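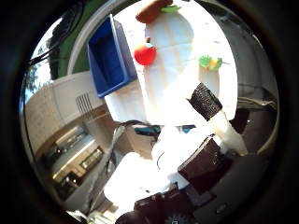 One early reader of this card wrote back that play food is the worst possible subject for a sorting set, as half of it could pass for three different things and the other half doesn't look like food at all. Fair complaint. The labels below were written with it in mind, and the complaint still stands for a good part of the set.

Datasets > Household > Toys > Perico Play Food

# Perico Play Food, sorting and put-away

Images and labels of pretend fruit, vegetables and bread, and the bins they get put in. Version 2. Last edited 2026-09-24.

## What you get

- 391 images, one label file per image
- 104 toys, each with an ID that stays the same across the set
- a split list: 198 images for training, the rest held back

The toys came from the Gusance and Stubbs play kitchens, plus whatever was in the mixed box at Fanodthorpe. Gusance pieces are mostly fabric. Stubbs pieces are mostly hard. The mixed box is a mixed box.

## Labels

Every toy gets a `shape`, a `main_color` and a `food_guess`. Please notice the word guess. A round red ball with a slightly fuzzy surface may be a tomato or an apple, and we have no way of settling it, so `food_guess` takes both: `tomato|apple`. A brown rounded piece could be a loaf. It could also be a cap of some kind. Green clusters with yellow in the middle are `fruit_or_veg`, and we stopped arguing there.

`bin_color` is filled in when a bin is visible. It does not mean the toy belongs in that bin.

`put_away` has three values: `yes`, `no`, `unclear`. A toy lying against a container is not put away. A toy seen next to an open bin is not put away either, whatever version 1 said. Use `unclear` when you can't see whether it is in or out.

## Things I would not trust

The color field, in bright light. White surfaces wash out, and pale toys go with them. I relabeled the worst ones in February and would not swear to the rest.

The food guesses from the mixed box. Several pieces had clearly lost a leaf or a stem before they got to us -- a carrot with no top is an orange cone, and it was labeled by someone who already knew it was a carrot.

Any claim that this set teaches "tidying." I have seen that word used for it. It records where toys are in single images. Whether a child, or anyone else, would call the result tidy is a separate question, and the label files have nothing to say on it.

Size. There is no size field. People keep asking for one. Objects bend toward the edges of the round images, and any number measured there would be wrong.

## File layout

 images/
 labels/
 split.txt
 toys.csv

`toys.csv` has one row per toy: ID, source, soft or hard, and a notes column that is filled in unevenly. Some notes just say "leaf." That means the leaf is attached. If it says "leaf?" check the image yourself.

## Changes since version 1

- `food_guess` can now hold more than one value
- `put_away` gained `unclear`
- the "realistic" tag is gone, having been applied to a purple egg

Corrections are welcome if they come with the image number. Opinions on tomato versus apple will be read and left as they are.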